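**Zostgate** is the second studio album by the indie folk band Jondivico, released on Bakeck Records in June. It has eight songs, runs a little over half an hour, and is widely loved by fans of the group for its close vocal harmonies and its wonderfully odd percussion. The album takes its name from the old grain exchange where most of it was recorded.

## Background

Jondivico started as a duo playing mostly instrumental music for guitar and pump organ. By the time of the first album the lineup had grown to four, and the vocals had moved to the front. That debut was made quickly, in a living room, and it sounds like it: warm, loose and a bit crowded. For the follow-up the band wanted space, and they found plenty of it in the Zostgate building, with its brick walls, high ceiling and a natural echo that can be heard trailing after nearly every handclap on the record.

The songs were written on the road during a long spring of small club dates. Several were played live for months before they were recorded, and early versions of "Salt on the Stairs" and "Borrowed Coat" passed between fans as phone recordings. The finished takes are slower and much quieter, and in the case of "Borrowed Coat" the whole chorus melody was changed.

## Music and lyrics

The album is folk music at heart, but it borrows happily from gospel, country waltz and even a little disco. The opener, "Lamp Oil," begins with one voice and a single plucked string, then adds a singer on every verse until all four members are going full tilt – a thrilling way to start a record! "Salt on the Stairs" follows with brushed drums and a bass line that barely moves, and it is often named as the best thing the band has done.

The centerpiece is "Baláž," a seven-minute song about a ferry town in winter. The title is the name of the town's only bakery, and the lyrics follow the narrator through a morning of errands there after a breakup. There is no chorus. Instead, a short accordion phrase returns after each verse, a half step higher every time, and the final return is one of the loveliest moments on the album.

Side two is lighter. "Kitchen Radio" and "Two Left Gloves" are both under three minutes, and the second of them has the only electric guitar solo on the record. The closing song, "Good Night, Dispatcher," was sung around one microphone and ends with the sound of a door.

## Release

Bakeck issued the album on vinyl, on CD and as a download. The first vinyl pressing was limited to 216 copies on cream-colored vinyl, each with a folded lyric sheet, and it sold out before the release show. A black vinyl edition came next, with the same track order but a slightly longer fade on "Lamp Oil."

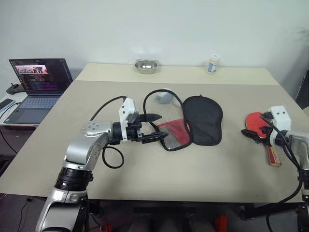 One listener's review on the label's page said that "Baláž" had seemed far too long on first hearing, and that by the fourth or fifth play it was the only song on the album that felt too short. Other early comments singled out the harmonies on "Good Night, Dispatcher," though a few fans missed the pump organ, which appears on only two songs.

## Track listing

**Side one**

1. "Lamp Oil"
2. "Salt on the Stairs"
3. "Borrowed Coat"
4. "Baláž"

**Side two**

5. "Kitchen Radio"
6. "Two Left Gloves"
7. "Paper Harbor"
8. "Good Night, Dispatcher"

## Live performances

The band played the album in full at its release show, in the same hall where it was made. "Paper Harbor" has been a regular encore ever since, usually stretched out with a clapping section for the audience.

*Last updated 9/3/23*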